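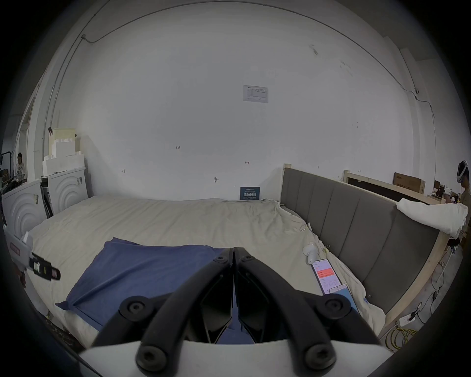
Five months in, I still look forward to getting into bed because of the Clisero mattress topper, and I am not a person who gets excited about foam. Our old mattress is firm in the way a church pew is firm, and I'd been waking up with a sore hip since the winter before last. The topper went on in February, under our usual beige sheet (the one that is always wrinkled and always will be), and by the end of the first week I'd stopped noticing my hip at all. I do most of my evening living on it too, phones and earbuds and a blue pillow all over the place, and it doesn't tip everything toward whoever is sitting down. I love that!

It comes rolled up tight in a bag and needs a good while to puff out. The leaflet says 10 hours, mine took closer to 16, and the corners were the last to come up. There was a smell the first night. It's a bit like a new shower curtain, not terrible, and an open window took care of it by morning. I'd still unroll it early in the day if you can.

Before this I tried the Givar, a feather one, and it was heavenly for two weeks and then it turned into a bag of lumps with a valley down the middle. I was out there every morning shaking it like a rug. The Clisero doesn't need any of that. You put it down and it stays down — four elastic straps, one per corner, and they're wide enough that they don't roll up into string.

Heat was my big worry, having read so many complaints about foam. I run warm, and I've had no trouble with a light duvet on top, even on sticky nights. 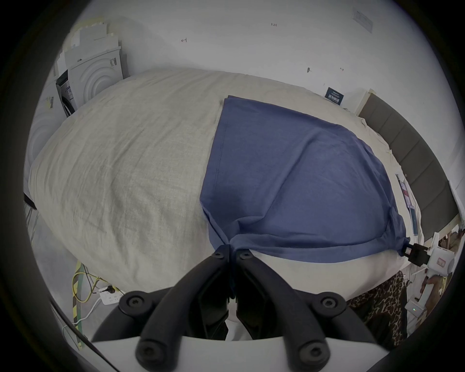
Johanna Lehner wrote in the comments that hers sleeps hotter than she'd like, and that a thin wool pad between the topper and the sheet fixed most of it. She also says to wash the cover cold and hang it, as hers came out of the dryer too short to zip. Good to know, and I've been washing mine cold ever since I read that.

My one real gripe is the height. It adds over two inches, and our old fitted sheets popped off the corners every single night. I ended up buying the deep Cuervo ones, which fit with room to spare, so figure that into the price. Making the bed is also a little more of a wrestle than it used to be, especially on the side by the wall.
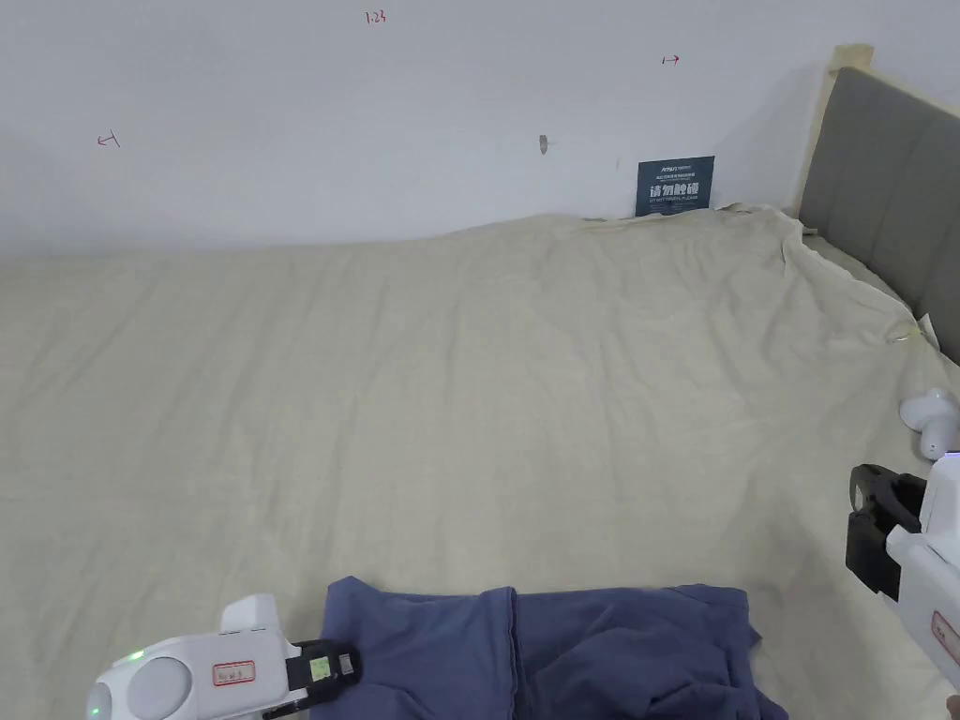

A fitted sheet on the bed, with the usual creases.

I ordered mine from Climholm and it showed up sooner than they'd said. They take returns for 18 nights, so check the date on your receipt if you're on the fence. I'm keeping mine, and the guest room is getting one next!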